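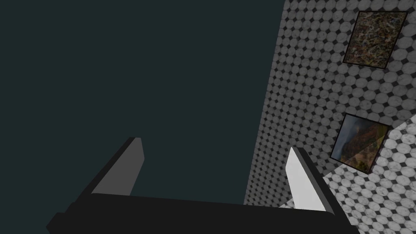
*Gripper open and empty, tiled wall to the right. Rule 4 in force.*

Rule 4 of the Allham Code of Domestic Conduct says that a manipulator shall not approach a wall-mounted item "unless invited." Rafail Kyriakidis had written it himself, at one in the morning, and he'd been regretting the word *invited* since breakfast.

"By whom?" said Oprea.

"By the householder."

"There's no householder. It's a simulation."

"Then it hasn't been invited."

Oprea wrote that down. She was the reviewer from Weltine, and she wrote everything down, including, on her first visit, the word "ahem." Skoltanex had hired Weltine to find out whether the rules could be followed, and Rafail was beginning to suspect they'd also been hired to find out whether Rafail could.

The arm waited on the screen with its fingers apart. It was good at waiting. It had the whole rendered room to itself, with the marble octagons and the little dark diamonds between them, and it had been told to proceed to the furniture with due regard.

"Due regard," Oprea said. "Is that a distance?"

"It's more of an attitude."

"What is it in the code?"

He scrolled. In the code it was a constant somebody had set to 5, with no unit. There was a comment next to it that said *ask R.*

"I see," said Oprea, and wrote for a while.

They'd run 3,000 passes in December against the old rules, and the arm had broken none of them. Everyone had been very pleased until someone in the next room looked at the logs and saw that it hadn't moved. The old Rule 1 said it must do no harm, and the old Rule 2 said that if it was in doubt it should refer to Rule 1. It had been in doubt 3,000 times. Rafail had put this in the annual report as a perfect record.

The new rules were supposed to fix that. There were 6 of them, down from a number he didn't like to mention, and they had verbs.

"Run it," he said.

The view swung off the wall and out over the room.

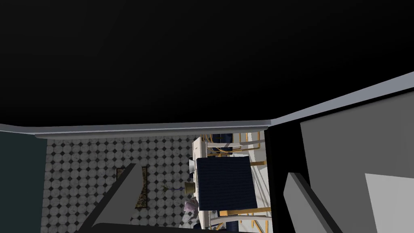
*Over the seating, with the potted plant between the fingers.*

"What's it going for?" Oprea asked.

"The plant. It's supposed to move the plant."

"Is the plant furniture?"

Rafail opened the definitions. Furniture was anything a person might sit on, lie on, or bump into. He'd been proud of *bump into*.

"You could bump into the plant," he admitted.

"And Rule 5 says it can't lift furniture without a second operator."

"Well, yes -- for sofas."

"It doesn't say sofas."

He looked at the navy cushion and the gold rods, and at the thin spiky leaves hanging out over the tile. Below the pot was something purple. He had approved the room and had no idea what it was. It would need a definition too.

The arm stopped. A line came up in the log: AWAITING SECOND OPERATOR.

"It's following the rule," Oprea said. She sounded almost fond of it.

"It's following it very well."

"Do you have a second operator?"

"We have one arm."

She turned to a clean page. Rafail pulled the keyboard over and typed *Rule 5 (a): Exceptions*, then sat looking at the cursor. It was 4 in the afternoon. On the other monitor the December report was still open at the part about the perfect record.

"Define 'pot,'" said Oprea.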